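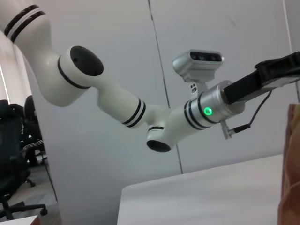 Gripper drops out mid-cycle, tool light stays green

skurkine_cell
Allis arm, 3430 hours on it. The gripper stops answering partway through a pick. No fault on the pendant, and the ring on the flange is green the whole time. Log shows a comm timeout at cycle 2107, then four more before the shift ended. Power cycle clears it.

dultine
Cable. Yours hangs in a loop under the gripper and goes back into the bottom of the flange. Wrist rotation works the plug. Reseat it, tighten the sleeve, tie the loop down.

krajewska63
Disagree. A bad plug usually takes tool power with it. I'd check the baud rate and the timeout setting first.

dultine
Power and data are on separate pins. You can lose one and keep the other. Green only tells you the flange has power.

skurkine_cell
Settings match the manual. With the arm stopped and the gripper closed on a scrap part, I moved the cable by hand and got the timeout twice.

krajewska63
OK, cable then. Still a safety problem if the program keeps moving after a timeout. Make it a protective stop.

skurkine_cell
Stop added June 29, 2021. New cable ships in August.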